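**Endby Community Shop: progress on the drinks fridge and counter, August**

Hello Yolandi, and thank you again for the grant! A lot has happened since our last note and I'm really pleased to be writing this one.

The big piece was the fridge. Tosten delivered it in the morning and by lunch Kęstutis had it leveled and plugged in next to the back door, which meant moving the bread rack to the other wall. We had budgeted 3000 for the fridge, the shelf fittings and the electrical work together. So far we have spent 1585, and the electrician's bill is the one large item still to come in.

We went with the gravity-feed dispensers on every shelf. I was on the fence about paying extra for them, but Siyabonga ran the old fridge for years (and spent a good part of those years reaching into the back of it to pull cans forward), so he got the deciding vote. The cans sit in their own lanes with white dividers between them, and the metal shelves underneath wipe down easily.

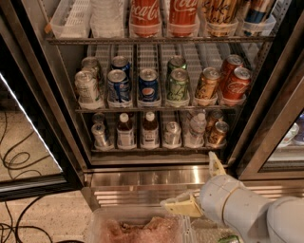 Stocking has been more fun than I expected. The middle shelf is all cans, with Pepsi and Coca-Cola in the same row, which started a friendly argument at the counter on the first afternoon. The bottom shelf is still a mix — glass bottles, cans and water — and Khanyisile wants to try giving water more lanes before the school term starts. I think she's right. We also need to settle what goes on the top shelf for good, as the taller bottles are there for the time being.

Still to do:

- Price strips for all the shelves (ordered from Mabuza, not here yet)
- A restocking sheet that the evening shift can follow
- Training for the five people on the weekend rota
- Final electrical sign-off

The counter is a little behind. Grurnwood sent the wrong top and are cutting a new one at no charge, so that part moves into next month. It doesn't change the budget.

Come by and see it if you're in Endby! Any time after 2 p.m. is good, once the deliveries are in.

Nobuhle Le Roux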